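**coffee at home, month two – a thread**

1/ Gave up the café habit in October. The plan was to save money. I have since spent $267 on saving money. 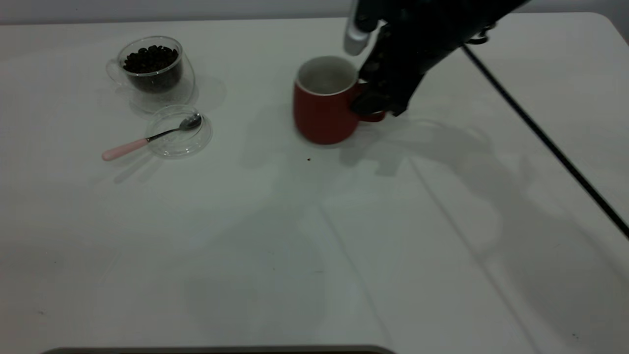 2/ Beans first. These are from Numitz, the dark roast, and I keep the day's supply in a glass cup on the table because the bag has a zipper that closes maybe one time in five. Yes, I know light and air are bad for beans. They're in there for a morning. They'll live.

3/ Glass cup came with a glass saucer. Second glass saucer came with nothing, it was in the same box at the thrift store and I wasn't going to break up a family. It's now where the spoon goes.

4/ The spoon has a pink plastic handle and I will not be taking questions. I own better spoons. This one gets used every day and the better ones are in a drawer being better.

5/ Red mug is the keeper. Matte on the outside, white on the inside, so you can see how strong you've made it before it's too late. I tried a mug with a black interior for a week and it was like drinking from a well.

6/ Someone asked about the grinder. It's a Leven, hand crank. The box says 54 settings. I have found two: gravel and flour. I use the one between them that isn't marked.

7/ Someone else asked why not electric. Have you heard an electric grinder at 6 a.m. through a shared wall? My neighbor has. We don't discuss it.

8/ Kettle is a Yeoh. Pours fine, whistles flat. No further notes.

9/ Things I bought and don't use, in order of shame:

- a milk frother
- a second milk frother
- a tamper (I don't own anything that needs tamping)
- a tin of cleaning tablets from Wotisden, which I'm pretty sure are for dishwashers

10/ On the white table: it shows everything. One crumb and the whole thing looks like a crime lab. I wipe it, turn around, and there's a speck. I've decided the speck is a resident.

11/ Routine, for the two people who wanted it: spoon beans into grinder, crank until arm is tired, other arm, water, wait four minutes, drink it in three. Rinse the mug. Leave the saucers for later – later is usually dinner.

12/ Did the math last night. At my old rate it'd take 1,000 coffees to feel smug about this. I'm well short, and I already feel pretty smug.

13/ Correction to 9: found the receipt. Three milk frothers.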